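Hustcombe Council Answers: README

Version 2, February 2018
Maintained by Tamsin Haddad

What the files cover

Hustcombe residents can put written questions to the mayor and to the heads of council departments. The answers are read out at the monthly meeting and then posted on the council site as scanned pages, with no index. The files here hold the questions and answers as plain text, one row per question, for the 108 meetings we could find papers for. There are 3790 rows.

Roads, rubbish collection and child care centres take up most of it. The long argument over the Erberg Street family services office is all in there too, spread over 7 meetings, and can be pulled out by filtering the topic column for "family services".

Columns

meeting_no: our own running number, oldest first
asked_by: "resident", "councillor" or "group"
office: the department that answered, as named at the time
topic: one of the labels in topics.txt
question: full text
answer: full text, blank if no answer was tabled
status: "answered", "taken on notice" or "withdrawn"

Residents' names have been taken out. Councillors' names stay in, as they were speaking in their public role. Street numbers were removed from the question text by hand, and a few may have slipped through. Please write if you find one and it will be fixed in the next version.

How the text was made

The scans were typed up by two people working separately at Solanki, and the two copies were compared line by line. Where they disagreed I went back to the page. Spelling mistakes in the original papers have been left alone — including the three different spellings of Nondel Park.

Known problems

Departments were renamed twice and the office column does not smooth this over. "Community Care" and "Family and Community" are mostly the same staff. A question taken on notice often got its reply a meeting or more later, and those replies have not been joined back to the question. Over a third of the blank answers come from this, so please don't use the blanks to say that a department refused to reply.

Topic labels were chosen by one person. Treat them as a rough guide.

Use

Free to copy and reuse with credit to the Hustcombe Council Answers project. Corrections are welcome by email or on the issues page. Planned for May: a table linking late replies to their questions.

Comments
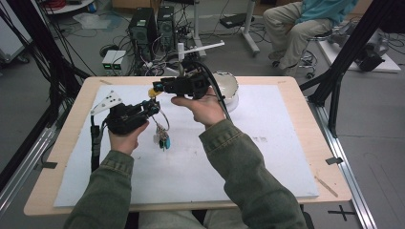

Tamsin, could the late replies table carry both meeting numbers? I tried matching the Erberg Street ones myself and kept losing track of which meeting the question came from. Also, the office column has "Community Care" with a trailing space in some rows, so a plain filter misses them.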